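Visit to the Urham Centre for Outdoor Learning
Report to members of the Ustbridge Playing Fields Association

Purpose of the visit

In July a party from the Association attended the open day at Urham, where the parish has brought its play areas, allotments and training ground under one management plan. Ustbridge is due to review its own arrangements next year, and members had asked for a report on costs, upkeep and the use made of the site by schools.

The party arrived at 10 am and was received in the main hall. Copies of the management plan were handed out, together with a map of the grounds. The plan runs to 40 pages and is available from the Association's office on request.

The allotments

There are 100 plots, all of them let, and a waiting list is kept at the parish office. Rents are collected once a year in advance. Plots are inspected in spring and again in early autumn, and a tenant whose plot has been neglected is given notice in writing. Members noted that water is supplied from shared tanks, and that hosepipes are not allowed. Ustbridge has had repeated complaints on this matter, and the Urham rules may serve as a useful model.

Compost is made on site from green waste brought in by tenants. The bays were well kept, although the path leading to them is narrow and would be difficult for anyone using a wheelchair. This was raised with the hosts, who said that widening is planned.

Fencing and enclosures

The afternoon began with a talk on fencing by Szekeres, the firm that holds the maintenance contract. It covered the choice of timber, the setting of posts and the treatment of cut ends. The firm advised that gaps be left between boards on exposed sites, so that wind can pass through and less strain falls on the posts. Grass should be kept short along the foot of a fence, where damp does most harm.

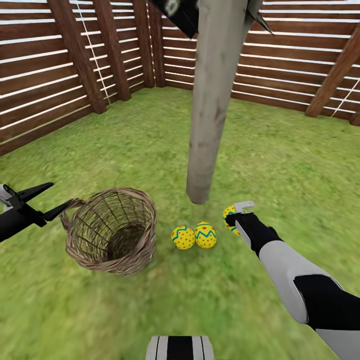 School visits

Four schools use the centre during term. Each session lasts 2 hours and is led by the school's own staff, with tools and gloves provided. Bookings are made through Orkex, an online system which also handles hire of the hall. The hosts reported fewer double bookings under this system, but older residents still prefer to telephone, and a line is staffed every morning for that purpose.

Matters for Ustbridge

The Association may wish to request a copy of the Urham tenancy agreement and to seek a price for fence repairs along the northern boundary. A return invitation has been extended to the Urham hosts for the spring.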